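The puzzle swap at Fekete Hall is back in August, and I could not be happier about it! Last year 107 people came through the door, and 456 puzzles changed hands between breakfast and late afternoon. I went home with a lighthouse, a bakery window and a very hard picture of gravel (still not finished, still on the dining table).

It works the same way this time. Bring a puzzle, get a paper ticket, take a puzzle. Kids' puzzles go on the low shelves by the kitchen, and anything over a thousand pieces goes up on the stage — follow the noise, because that's where the serious people stand and argue about edges.
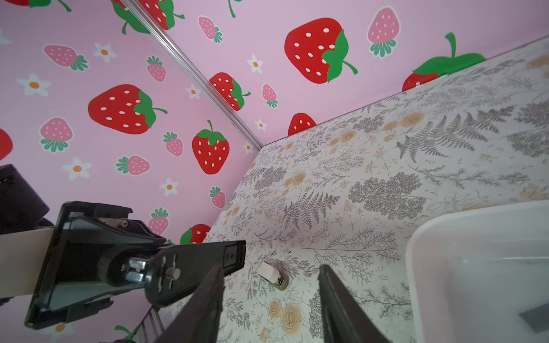 ## Before you come

Please tape the box shut and write on the lid if a piece is missing. A missing piece is fine! Plenty of us will do it anyway. Last year 103 of the boxes had a note on them, and my favorite just said "dog, sorry."

Loose pieces with no box can come too. Put them in a zip bag with a picture of the finished puzzle if you have one, and staple a slip of paper to the top with the piece count.
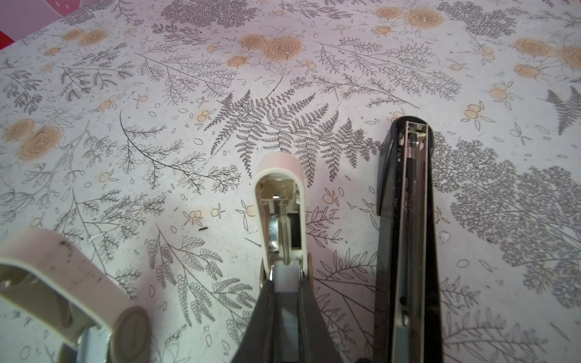 Kinga Pálfi wrote in to ask for a mystery table, where the bags have no picture at all and you find out what you've got when you get there. I love this idea and we're doing it, next to the coffee.

Doors open at 9:30 a.m. The speed round starts at 11, in teams of up to 3, and Zsolt Dobos has the sign-up sheet. He says there are still places left for beginners.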